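Bernik Floor Mat, charcoal

We've been wanting a proper mat for rooms where people sit down to work and pad about in their socks, and the Bernik is it! It comes from the Van Damme workshop in Skoston, where they've been weaving for years, and it has that lovely dense feel underfoot – firm enough for a chair to roll over, soft enough for bare toes.

Akosua Antwi has had one at home since September and says she'd happily buy it again (she's already got her eye on the runner for the hall).

Size: 1,000 x 577 mm
Pile: short loop
Backing: felt, no rubber smell
Wash: cool, on its own, then dry flat
Code: Rillent 60

Do give it a day to settle when you unroll it. The corners like to curl at first, so pop a few heavy books on them overnight and they'll lie down nicely. Crumbs come out with a quick shake, and muddy paws need nothing more than a damp cloth and a bit of patience.

Office chairs and slippers, everyday company for any floor:

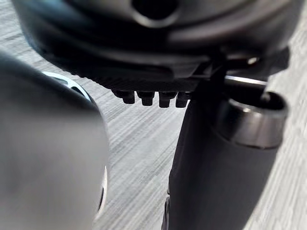
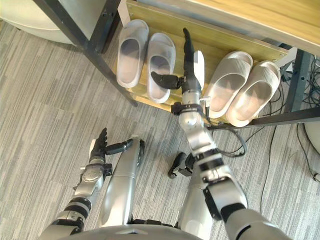 Moss green is on its way too – a deep, earthy shade, and we can't wait to unroll the first one. Samples of both colours are free, just ask when you order.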